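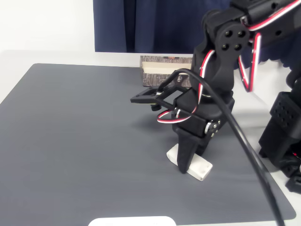
Can It Clear a Table Yet? An Afternoon at the Flalodmont Open Day

I run a small housewares shop and I spend a good part of every day putting things back where they belong. Customers pick up an egg cup, carry it across the store and leave it with the candles. So when Flalodmont opened its workshop to the public in October, with a flyer that promised "robots that tidy, sort and put away," I closed early and drove over to Troltham to see whether I could stop doing it myself.

The short answer is no. The longer answer took me from one o'clock until they started stacking the chairs.

Flalodmont shares a brick building with a sign maker and a place that repairs sewing machines. Parking is across the road, and you have to go in by the side door. I got a sticker with my name spelled wrong and a sheet listing the demonstrations. Awuor Tanui, who had the job of walking us through, told our group at the start that she would rather show us the slow things that are real than the fast things that are edited. I liked her for that, and then I watched the slow things.

The first was the tabletop station. A black arm, all servo brackets and looped red-and-white wire, works over a gray mat, and the job is a little white block. It looked like an eraser to me. Behind it stands a small open box with a pattern on the outside like bark. The task on our sheet read "pick up object, place in box." A child of three does this without being asked, usually with your car keys.

Getting the long tapered finger down onto the block is one thing. Getting the block off the mat and over the side of the box is another, and I watched eight tries at it. Three ended with the block in the box. In two the block slid away and the arm closed on air, went up, swung across with great care and let go of nothing. The other three were stopped by the young man at the keyboard. He said the arm was "unsure," a word I'd like to be able to use about the stockroom.

I asked what happens if you swap the block for something else. He said it had practiced on this block. I asked about a teaspoon. He said a teaspoon would be a different project.

That exchange more or less sums up my trouble with the whole business. My shop has 777 different items on the shelves at the moment, and I know that number because my insurance wants it. If every one of them is a different project, I will be retired before it gets to the napkin rings.

In fairness, Sveva Mancuso, who looks after the training side, gave the best talk of the day, in a back room with poor heating. She had a chart of how the block task has gone over the past year. When they began, they ran it 100 times and got it right 4 times. They now get it right a bit less than half the time on a good day, and she put that on the screen without dressing it up. Somebody asked when it would fold towels. She laughed and said she wasn't going to answer that. She also said cheap arms like the one up front have slack in the joints, so that a finger can arrive a little to one side of where it was told to go, and with a small object a little to one side is a miss. I had noticed this and assumed it was bad manners in the software.

After the break (decent coffee, dry shortbread) we were taken to see the Mabula cart, which is the thing they want to sell. It follows a line of tape along an aisle and carries up to four crates. It did this very well. It stopped for a man's foot and then for his umbrella. I have no complaints about the cart except that it carries things, and carrying was never the hard part. A person has to load it at one end and unload it at the other. Rania Sfeir, who owns a garden center out past Altdale and was standing next to me, said she had a wheelbarrow that did the same and didn't need tape.

She did ask the price. The rental is 181 dollars a month with the charging dock, and I'll admit that was lower than I had guessed. She took a brochure. I took one too and left it in the car.

The last half hour was questions. Kiri Rutherford from the company took most of them and was patient with all of us, including the gentleman who wanted to know about gutters. I asked mine straight: would she put any of this in a shop, today, for the picking up and putting back? She said the cart, yes. The arm, no, and she wouldn't guess at a year. She thought back-room jobs would come first, where the same part shows up in the same tray all day long and there's no customer leaning over it. I asked whether that wasn't just what factories have been doing for decades. She said pretty much, but cheaper, and with less bolting down.

So where does that leave anyone with a kitchen or a sales floor? About where we were, I think. I came home and timed myself clearing the front display table, which on that particular afternoon held a good deal of glass, two toast racks and somebody's half-eaten muffin. It took under six minutes. I'm not quick and my back isn't what it was. I tried to picture the arm going at the same table and couldn't get it past the muffin.

I don't think the people at Flalodmont are fooling anybody. The flyer oversells, and whoever wrote it should be made to stand by the tabletop station for an afternoon, but the staff were plain about what they had. My quarrel is with the word "tidy." Putting one practiced block into one box, less than half the time, is a start on something. Tidying is when you don't know what you'll find.

A few practical notes if you go to the next one. Wear a sweater. The tabletop station draws a crowd early and you'll see more of it after three, when the school group has gone. Ask to watch several tries in a row and keep your eye on the ones that get stopped. The back room talk isn't on the printed sheet, so ask for it at the desk. Honeylyn Policarpio keeps the list of names for the spring visit, and she'll spell yours right if you write it down for her.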